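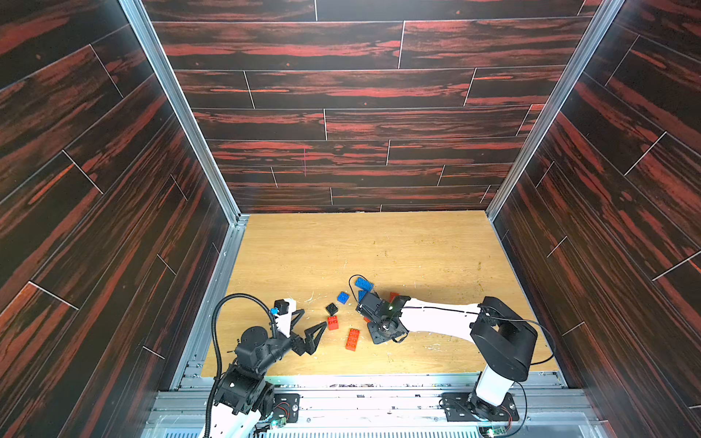

그림 1. 분류 전의 블록. 상판은 밝은 나뭇결, 벽면은 붉은 줄무늬가 있는 어두운 판재 무늬.

생활공간 정리 실습 3주차 유인물
주제: 작은 부품의 분류와 보관
담당: Araceli Ibarra

1. 이번 주 범위
지난주에는 옷과 책처럼 부피가 큰 물건을 다루었다. 이번 주는 조립 블록, 단추, 나사 같은 작은 부품이다. 작은 부품은 한 점씩 보면 자리를 거의 차지하지 않지만, 섞이면 찾는 데 시간이 든다.

2. 분류 기준
블록을 나누는 기준은 크게 색과 크기이다. 그림 1에는 파란색, 빨간색, 주황빛 빨간색, 검은색 블록이 있다. 색으로만 나누면 빨간색과 주황빛 빨간색을 같은 칸에 넣을지 먼저 정해야 한다. 같은 파란색 중에도 밝은 것이 있다.
크기는 윗면의 돌기 수로 적는다. 2×2, 2×4와 같이 쓰고, 길이를 자로 재지 않는다. 색이 비슷해도 돌기 수가 다르면 다른 종류로 본다. 조립할 때는 색보다 크기로 찾는 경우가 많으므로 본 수업에서는 크기를 1차 기준, 색을 2차 기준으로 한다.

3. 작업면 준비
그림 1의 상판에는 흰색과 갈색 계열의 부스러기, 톱밥이 흩어져 있다. 이런 상태에서는 블록을 상자에 담기 전에 상판부터 닦는다. 순서는 다음과 같다.
가. 블록을 한쪽으로 모은다.
나. 마른 솔로 부스러기를 앞쪽으로 쓸어 쓰레받기에 담는다.
다. 물기를 꼭 짠 천으로 나뭇결 방향을 따라 닦는다.
라. 마른 천으로 한 번 더 닦고 블록을 펼친다.
블록 안쪽 홈에 낀 가루는 뒤집어서 가볍게 두드려 뺀다. 붓을 써도 된다.

4. 보관
칸막이 상자는 조별로 하나씩 나누어 준다. 이름표는 뚜껑이 아니라 칸 앞면에 붙인다. 뚜껑은 다른 상자와 바뀌기 쉽다. 한 칸은 절반을 조금 넘는 정도까지만 채운다. 손가락으로 집어낼 여유가 없으면 결국 쏟아서 찾게 된다.

5. 조별 실습
조마다 블록 160개를 받는다. 제한 시간은 60분이며 상판 청소 시간도 포함된다. 1조 조장은 Refugio Solís, 2조 조장은 Yesenia Arriaga이다. 끝난 조는 분류표에 칸 번호, 크기, 색, 개수를 적는다. 어느 칸에 넣을지 의견이 갈린 블록은 비고란에 따로 적어 둔다.

6. 과제
집에 있는 작은 부품 한 종류를 골라 1차 기준과 2차 기준을 정하고, 그렇게 정한 까닭을 한 쪽 이내로 쓴다. 정리 전과 후의 사진을 각각 한 장 붙인다. 제출 장소는 104호 앞 수거함이다.

다음 주 준비물: 마른 천 두 장, 이름표용 스티커, 유성펜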